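Home | Forums | Teleop | New posts | Log in
Last updated Wednesday

Teaching bottle sorting by hand: grab the cap or the body?

besson_bay
I've recorded 200 demos on the Gistarum arm by remote, all body grabs, and it still squashes the thin ones. Anyone doing caps?

plaltov
Caps all the way! I hold the cap between the fingertips and let the bottle hang (clear ones fool my depth camera anyway, so the white cap is a nicer target). Took me 3 evenings to get smooth at it.

mapleknob
Gotta disagree. Caps slip, and your policy learns your wobble. I'd guide the arm by hand and go for the shoulder.

plaltov
Fair, but hand guiding puts my own arm in every shot. Wrist view from a cap grab over the yellow crate, juice bottle lying off to the right:
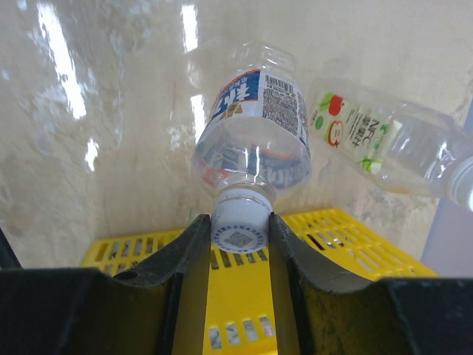 4 replies | 3 likes | Share

Related thread: Cheap leader arms, any favourites?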